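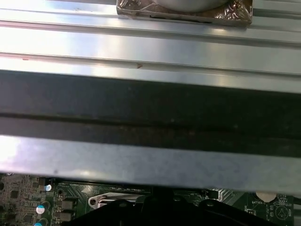 Ribbed metal panel, part in its plastic on the top ridge.

Home | Notebook | Builds | Playtests | Contact

July, server notebook, Nastholm strategy game

Started 9:40. Goal for today: find out why the map tick falls over when more than one empire moves troops in the same turn. Players on the test shard have been complaining all week that armies "teleport back" after a siege. Bernardo Paiva thought it was the client. It is not the client, sorry Bernardo, wait no, partly the client, see further down.

Setup: one world, 120 provinces, 22 bot players, everyone at war with everyone. Diplomacy off. Weather off. Fog of war ON, leaving it off hides half the bug.

First run, crashed on turn 3. Config still pointing at the old map file. My fault. Fixed, restarted.

Second run got to turn 141 and then two armies stood in Rotetti province at once, both thinking they own the castle. Saved the log. Supply numbers went negative for the loser and stayed there. A negative granary counts as a full granary in the morale check, so starving troops fight like heros. Funny but no.

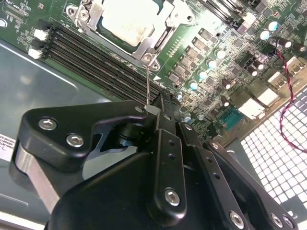
Third run, same seed. Same province, same turn. Good, so it's repeatable and I can stop guessing about network timing.

What I think is going on:
- move orders get sorted by player id
- siege orders get sorted by arrival
- both write the province owner
- whoever writes last wins, the client has already drawn the other one

So the "teleport" is the client drawing early and then being corrected. Bernardo's half of it. Real bug is ours, the two sorts.

Tried a quick lock on the province. Works, but the turn gets very slow, late game especially. Took it out again. Don't put it back in without asking me.

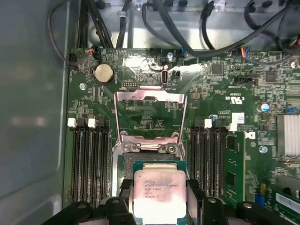

Better idea, borrowed from the way Ko did the naval module: collect everything first, settle all conflicts in a seperate pass, then write once. Ko's code does this for fleets and we have never had a ghost fleet. Copied the structure over, renamed things, threw out the wind stuff. Land has no wind. Rivers maybe later.

1:15, food.

Fourth run with the new pass. Turn 141 goes by, one owner for Rotetti, loser retreats to the nearest friendly province. Except when there's no friendly province next door, then the army goes to province 0, middle of the ocean. Added a surrender rule: no retreat path = half captured, rest disbanded. Need to ask the design side if half is OK. I just picked it.

Granary clamp added too, never below zero. Morale check now reads the right field. Starving troops run away like they should.

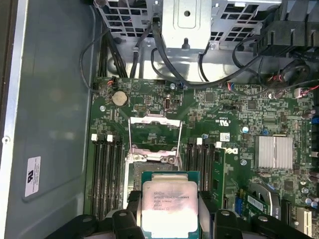 Fifth run is the long one, 2,000 turns, no drawing, bots only. Finished clean. Checked owners on every save, no doubles. One odd thing, the Welluler bots (the aggressive preset) now lose almost every game. They were living off the starving heroes bug the whole time! So all our balance notes on Welluler are junk and someone gets to redo them. Marked the old page as stale.

Memory went up slowly over the run, roughly flat in the second half. Not chasing it today.

Still open:
- client should wait for the settle pass before drawing owner color. Bernardo, yours, small change i think
- surrender split, ask design
- three-way battles, haven't tested, the pass only looks at pairs. Will probably break
- alliances back on and rerun same seed
- save files from before today have negative granaries in them. Convert or wipe the shard? I vote wipe, players will yell

Branch is pushed, not merged. Please don't merge before the three way thing is tried. Seed and logs are in the usual folder, file names start with "castle".

Stopped 5:50.

Nastholm dev notebook | Contact us | All rights reserved | Back to top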